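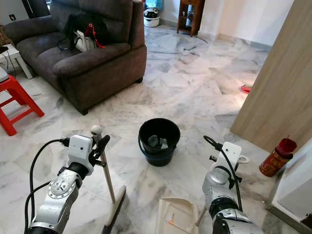

Open day at Flarnine, Kullow

I have wanted to see inside the Flarnine brush works ever since my aunt gave me one of their hand brushes as a housewarming present (I was disappointed at the time, I'd been hoping for a toaster). They open up once a year, in February, and this year I finally got my act together and went.

Kullow is a long drive from us and the last stretch is all trucks. I parked behind the Cordeiro bakery, where you can stay all day if you buy something, so I bought a cheese roll and then a second cheese roll for the walk. The factory is down the hill past the bus depot. It's a low building with a big faded F on the chimney, and by the time I got there, a little after ten, the line was already out to the gate. They let in 200 visitors in the morning and I must have been very close to the end of that!

The workshop

You start in the wood store, which smells wonderful. Handles are stacked to the ceiling, all pale and unfinished, and you're allowed to pick one up and sight down it to see if it's straight. Mine wasn't. It went in a bin of rejects that get cut down for dustpan handles and dish brushes.

After that comes the drilling and filling room, and it is LOUD. They hand out earplugs at the door, take them. A broom block goes in one side bare and comes out the other side full of bristles in less time than it takes to find your phone and get a picture. On a good day they turn out nearly 4000 brush heads of one kind or another. The woman showing us around had to shout all of this and by the end of the room she'd pretty much given up and was pointing.

I could have stayed for hours at the trimming bench. The brooms come off the machine shaggy, like a dog that needs a haircut, and then they get run under a blade and suddenly look like something you'd buy.

The living room

Upstairs is the part I'd heard about. There's a whole apartment up there, 1245 square feet of it, and they try things out in real rooms with furniture in the way. The living room was my favorite by a mile. White marble tile with gray veins running through it, a big dark brown sofa that I badly wanted to sit on, a little white side table tucked in next to it and a red plastic stool. There were bags lying on the sofa just like there are on mine.

I have tile at home and I know exactly how it goes. Every crumb shows, and the light stuff runs away from you. Clear plastic wrap is the worst, you can't see it until you step on it and then it follows you around the house. So I was very interested in the sweeping gear, which was a push broom with a long light wooden handle and dark bristles, a dustpan with a short wooden handle, and a plain black plastic bucket out in the middle of the floor to take the trash. I have always walked every panful to the kitchen, dropping half of it on the way. A bucket right where you're working! I felt a bit silly.

The other thing I took home was about the teeth. The dustpan has a row of comb teeth along the edge, and I had one like that for years and thought it was decoration. You pull the bristles through it to get the hair and fluff out of the broom, over the pan, so it doesn't all end up back on the floor. Someone behind me said "oh!" at the same moment I did, so I wasn't the only one.

We had quite a long talk about direction too. I sweep in toward myself, always have. The advice up there was short strokes, start at the walls and behind the furniture, work to the middle, and lift the broom between strokes so you aren't flicking things around. A man in our group argued for the vacuum and got a very polite hearing.

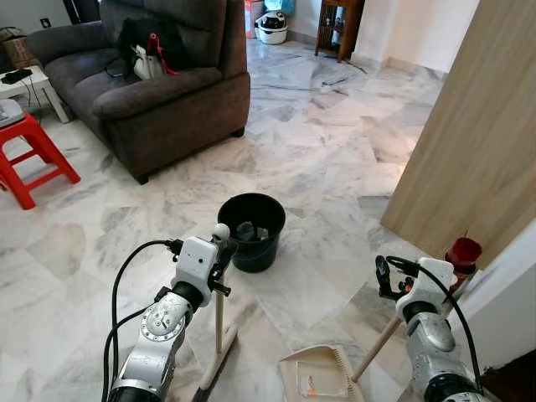 The shop and the cafe

Back down the stairs and straight into the shop, of course. Fanel, the enamelware people from across the river, had a table in there as well, with some gorgeous pails that I couldn't justify. I did buy a broom head (no handle, I wasn't going to get a whole broom into my car with the groceries in there), a dustpan with teeth, and a nail brush for my aunt. There's an odds and ends basket by the register with slightly wonky brushes at half price, so dig through that first. I didn't, and paid full price for the nail brush.

The cafe is a trestle table and an urn. Coffee was fine, carrot cake was excellent and gone by noon.

If you're going

Get there before ten. Wear flat shoes, the stairs are steep and the workshop floor is slick with sawdust. They turn 125 next year and are planning a longer open day with the old hand-drawn brush benches running, so I'll be back for that. I also need to go back because I bought a broom head that doesn't fit my handle.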